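Hviid Bedroom Carpet, Oat Brown
Wall-to-wall carpet for small rooms, cut to your measurements

We have been selling floors for a long time and we still get a bit giddy over a good plain carpet.
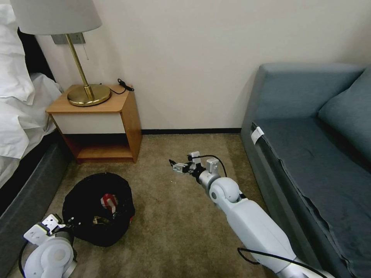
Hviid is the one we keep coming back to for bedrooms, guest rooms and those in-between rooms that have a bed on one side and a sofa on the other and have to do a little of everything. It's a muted beige-brown with a faint mottle running through it, so it never looks like a flat sheet of color, and it gets along with nearly anything you set on it. White bedding, cream walls, a wooden nightstand, a blue-gray sofa – all of it sits happily together on this floor.

Why we like the color

Pure beige can turn pink in the evening and a lot of browns go heavy in a small room. Oat Brown stays in the middle. Signe Mikkelsen picked it from a whole table of swatches, and she did it by leaving them on her own bedroom floor and looking at them at six in the morning and again by lamplight. (She recommends doing this at home, and so do we!) The slightly darker patches in the mottle are part of the design. They move around a little from roll to roll, and that's why we always cut a single room from a single roll.

It's also a forgiving color to live with. Lint, a bit of dry soil, the mark where a suitcase stood overnight: the mottle softens all of that until you get the vacuum out. Pale crumbs will still show up, as they do on any mid-tone floor.

Underfoot

This is a floor for bare feet and for sitting on. You can pack a bag on it, do your stretches, spread out a jigsaw, let the kids camp beside the bed. It's comfortable without being so deep that a chair leg gets lost in it, and doors usually clear it without trimming. Do check yours before you order, especially in older houses where the doors have dropped.

Ordering and cutting

Measure the longest and widest points of the room, including alcoves and the full depth of the doorway. Add 2 inches on each side for trimming. If your room has a built-in closet, decide now if you want the carpet to run inside it – it looks lovely when it does, and matching it later from another roll is hard.

Send us a sketch along with the numbers. Pencil on the back of an envelope is fine. Thabiso Hendricks checks every sketch before we cut, and he'll call you if a wall seems to have gone missing. Cut pieces can't be returned, so take the call!

Orders confirmed before noon on Friday go into the next week's cutting.

Samples

We'll mail you up to 5 samples at no charge. Ask for two of the same color if you can, and put one by the window and the other in the darkest corner. Hviid also comes in Slate and Moss, though we only keep Oat Brown in stock all year.

Fitting

Any carpet fitter can lay it. Use a new underlay; the Toreck medium is a good match and we can send it on the same truck. Let the carpet rest unrolled in the room overnight if you have the space. Heavy furniture can go straight back once the edges are down.

If your room has only one clear wall, start from that one and move the bed last. We've seen plenty of people do it the other way around and end up sleeping on the sofa.

Care

Vacuum once a week, and more often for the first month, when a new carpet sheds some fluff. Blot spills with a dry white cloth, then a damp one, working from the outside in. No scrubbing. Furniture dents lift nicely if you lay an ice cube in each one, let it melt and tease the pile up with a spoon. Oddur Bergmann swears by a fork, and his floor looks great, so use what you have.

At a glance

Color: Oat Brown, a muted beige-brown with a faint mottle
Best for: bedrooms, guest rooms, small sitting rooms
Not for: bathrooms, entryways, stairs
Cut: to size, one room from one roll
Samples: up to 5, free
Delivery: 6 working days after cutting
Fault cover: 90 days from delivery, keep your order slip

Questions about measuring or stock go to Inger Juhl at the counter, mornings only.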